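Divided wash trough

A divided wash trough is an open container of sheet metal, separated by one inner wall into two compartments. It was used in workshops, dairies and small food plants for washing parts, bottles or produce in two steps. The first compartment usually held water with soap or soda, and the second held clean water for rinsing. Names differ from one region to another: double trough, twin sink, two-bay tank, and in older trade lists simply "the double."

Origin

Washing in two waters is much older than the metal trough. Households used two wooden tubs placed side by side, and stone basins with a partition are known from many countries. The sheet-metal form became common when galvanized steel was cheap enough for small businesses. A trough could then be folded and soldered by a local tinsmith in one or two days.

In the river town of Uvilley, the trade was for a long time connected with the bottling of cider. The workshop of Biron made troughs for the bottlers there, and its order book lists over 900 pieces. Most were ordered between December and the end of winter, when the bottlers had time to replace their equipment. The book is studied in a short paper by Nuala Mac an tSaoi, who notes that many customers asked for unequal compartments, with the soaking side larger than the rinsing side.

Construction

The body is normally made from one sheet, folded up at the four sides. The inner wall is a separate piece. It is fixed along its foot and at both ends, and the upper edge is often folded over to make it stiffer and safer for the hands. In early examples the joints were riveted and then filled with solder. Later makers welded them, which gave a smoother corner and less place for dirt to collect.

The seam at the foot of the inner wall is the weak point of the design. When one side is full and the other is empty, the water pushes the wall to the empty side, and after many fillings the joint can open. The Pacheco pattern tried to solve this problem with a small triangular brace at each end. It was stronger, but the braces made cleaning difficult and the pattern was not widely copied.

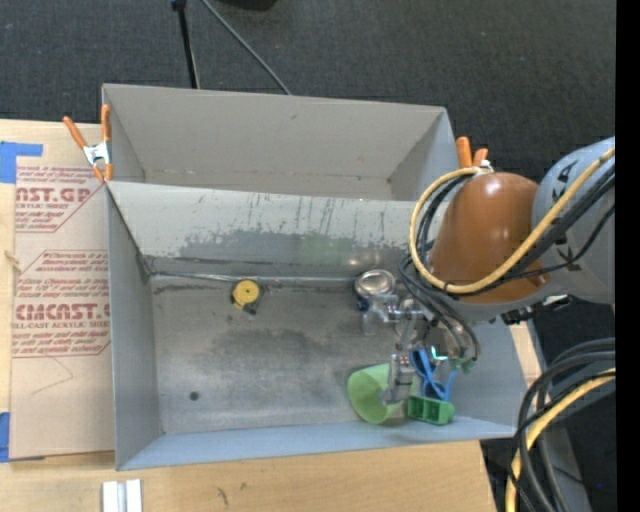
Capacity was given in liters for the whole trough, without separate numbers for each side. A common workshop size was 100 liters. Larger troughs were made to order and needed a stand with a cross bar under the inner wall – without it, the floor could bend under the weight of the water.

Materials

Galvanized steel was the usual choice until stainless steel became affordable. The zinc layer protects the steel well in plain water, but acids and strong soda attack it, and for this reason galvanized troughs were not recommended for fruit. Copper was used in some dairies, always with a lining of tin. Aluminum was tried also. It is light and easy to fold, but it becomes dark in alkaline washing water and it is scratched easily by heavy parts.

Stainless troughs are sold with a brushed or a polished finish. The brushed finish hides small scratches better and is generally preferred in workshops, while food plants ask more often for the polished one.

Use

The worker moves the pieces always in the same direction, from the soaking side to the rinsing side. In the Inen valley, where the troughs were used for washing root vegetables, the rinsing water of the morning was moved to the soaking side at noon, and only the rinsing side received fresh water. Teodoro Magaña described this habit in his notes on farm work in the valley. He recorded 17 farms that followed it, and wrote that the older workers considered it wasteful to do it in another way.

Decline and present use

Pressure washers and closed washing machines replaced the divided trough in most larger plants. It remains common in repair shops, in schools and on small farms, where the quantity of work does not justify a machine. Old galvanized troughs are also sold as garden planters – usually after holes are drilled in the floor for drainage.

See also

Galvanizing
Scullery
Tinsmith
Wash copper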